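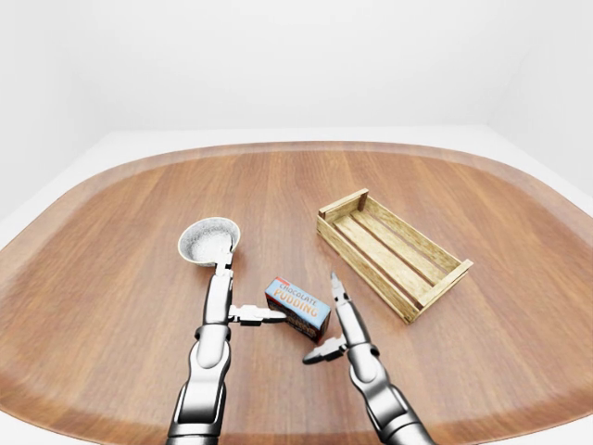 Kvam, July

Figure 4. Round-cornered wooden tabletop with an empty slatted crate (rendering).

4.2 Returns and late returns

The previous section dealt with what neighbors lent each other. We now turn to how the items came back. As before, the data come from the lending diaries kept in the Skarnovari and Zivow buildings and from the follow-up interviews. A total of 80 households kept a diary for nine weeks, and 20 of them were interviewed afterward. Loans made through the Cokow notice board in the Zivow lobby are treated together with loans made at the door unless noted.

Most diary entries for a return are short. A typical one gives the item, the apartment it went to, and a word such as "back" or "left outside." Few mention the condition of the item. When condition is mentioned, it is nearly always for something that holds food. Baking dishes, jars, and serving bowls make up most of these entries, and the usual complaint is that the thing was returned clean but with a different lid. Tools, ladders, and extension cords were hardly ever described this way, even when the interviews later showed that they had come back damaged.

We had expected late returns to be a source of conflict. The diaries do not support this. Households in both buildings let a loan run well past the agreed day without writing anything about it, and several entries record a second loan to the same neighbor while the first was still out. What the diaries do show is a difference in how a late item was asked for. In Skarnovari, where the stairwells are shared by four apartments to a floor, people waited until they met the borrower in passing. In Zivow they wrote a note. The notes we were allowed to copy are polite and often give an excuse for needing the item back, such as guests coming or a cake to be made.

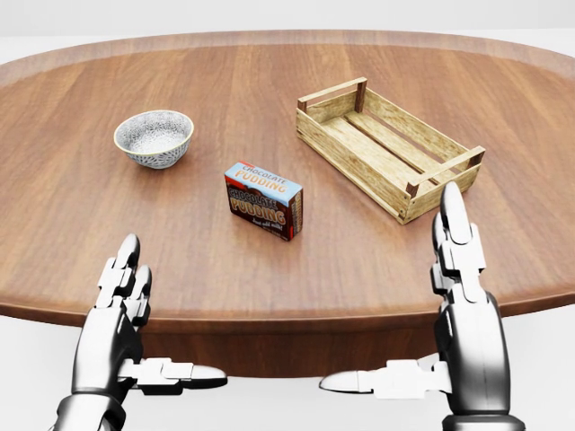 The excuse matters more than it first seems. Interviewees told us that asking for an item with no reason would sound like an accusation. One household said it had bought a second colander so as not to have to ask for the first. We coded such cases as "abandoned loans," along with items the lender had stopped expecting. They are probably undercounted in the diaries, as a household that no longer thinks of an item as lent has no cause to write it down.

Food containers again stand apart. It was common for a bowl or tin to come back with something in it, usually fruit or baked goods, and some households treated the filling as the proper end of the loan. Older residents were more likely to say this. Two younger households found the habit a burden and had begun using disposable tubs to avoid it. The diary form had no line for return gifts, and those we know of were written in the margin or came up in the interviews. A later version of the form should include one.

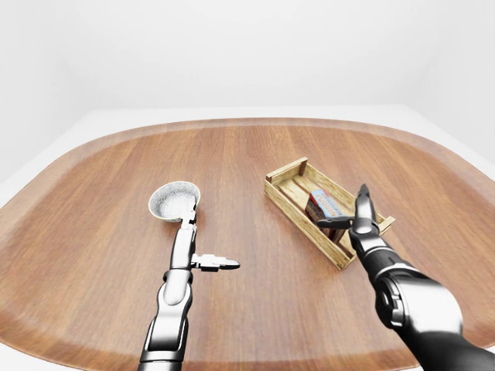

One respondent in Skarnovari disagreed with our use of the word "loan" for any of this, saying that a dish passed between two kitchens for years "lives in both places," and that we had made it sound like a library book. The same respondent asked us to strike three entries from the diary on those grounds. We kept them, marked as disputed, and they are left out of the return times reported in Table 6.

The objection has some force. Our coding assumes one owner and one borrower for each item. For tools this held in nearly every case. For kitchen items it often did not, and in the Zivow interviews two households each described the same cake stand as their own.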